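Right, I've been promising a thread about what's changed at our place since we got the sorting line. I work at Dullton, at the clothing repair and resale depot run by Lulgate, and I'm properly excited about this, so bear with me!

Before: every donated coat came down one long table and we lifted, turned, checked and bagged it by hand. My shoulders knew all about it by two in the afternoon.

Now the Gindiline does the lifting and bagging. It's a belt, a scanner and two arms, and it got through 643 pieces on its best shift in June.

What it can't do is puffer jackets. Slippery, full of air, straps everywhere. It grabs a sleeve and the rest slides off. So quilted stuff still comes to us, and I'm quite pleased about that.
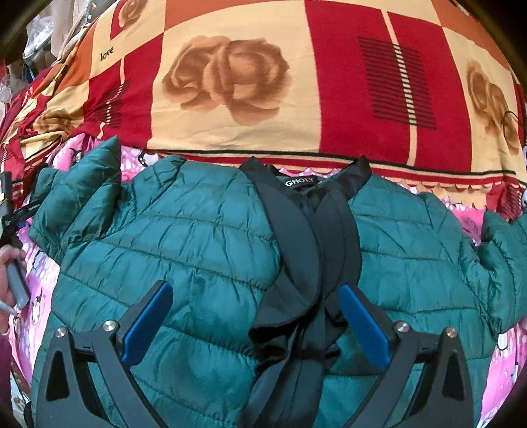 Did anyone lose their job when the line came in?

All eight of us on the sorting team are still here. Two moved over to repairs, which they'd been asking to do for ages, and the rest of us take turns minding the line.

The bit I didn't expect to love is the repairs bench. We used to manage a zip or two between deliveries. Last month we mended 69 coats that would have gone for rags (69!!).

Grumbles, to be fair: it's loud, the scanner sulks at anything black and shiny, and you can't chat across the belt like we did across the table. We've moved tea break to half ten so we all get a natter in.

Dunne, the depot up the road, get theirs in the autumn. If you work there, come and have a go on ours first. Ask for the late shift, we've got the good biscuits.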